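HOSP 259 Food and Beverage Service
Week 4 notes: Trays, clearing and table turnover
Prepared by Paweena Sangkhawat

These notes go with chapter 4 of the reader. Bring them to the practical, along with your apron and a pen.

1. Why we start with trays

Most breakages in a dining room happen during clearing. In service the waiter carries a planned load. In clearing the load changes at every table, and people add one more item than they should.

A tray is loaded from the centre outward. Heavy and tall items go in the middle or on the side nearest the body. Light, flat items go around the outside. When unloading, take from alternate sides so the weight stays over your palm.
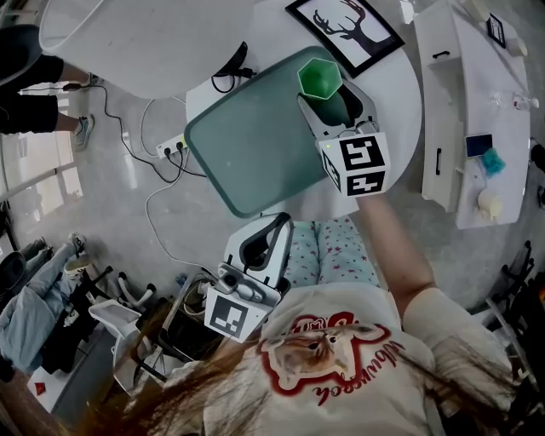
Drinkware is handled by the base or the stem, never the rim. The rule covers clean and used items equally. Health inspectors look for it, and so do customers.

2. Order of clearing

The sequence used in this course is the one Brodie Pearce set out for the Feltport dining room:

Glasses and cups that are finished, with the guest's permission
Main plates, after everyone at the table has put down their cutlery
Side plates, butter and condiments
Crumbs
Remaining water glasses, only after the guests have left

Some restaurants clear plates first. Follow house rules on placement, but be ready to explain the Feltport order in the written test.

3. Turnover

Turnover is the number of times a seat is used in one service period. Divide covers served by seats available.

Worked problem: a café has 40 seats and serves 920 covers over a long weekend made up of four service periods. Average covers per period are 230. Turnover is 230 divided by 40, or 5.75.
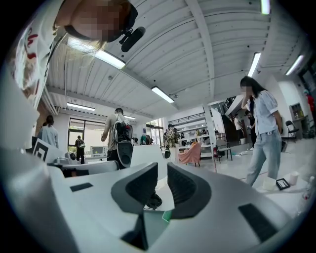

A high figure is not always good. At 5.75 each guest has a short stay, and average spend usually drops because fewer people order dessert or a second coffee. Compare turnover with spend per cover before drawing any conclusion. Adeel Farooqui's reading on the Limsakul tea rooms covers a case where turnover fell and revenue rose.

4. Round and square tables

Round tables have no natural head, so number the seats clockwise from the one nearest the kitchen door. Clear in the same direction. Square tables can be joined for larger parties, but round ones can't, and this limits how flexibly a small room can be booked.

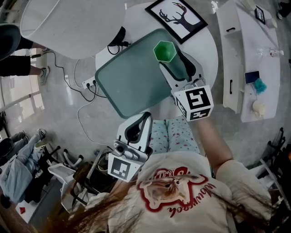

Fig. 3. Round table with tray and green cup.

For next class: read chapter 5 and do problems 1 to 4. Panya Nuchit will take the practical in March while I am away.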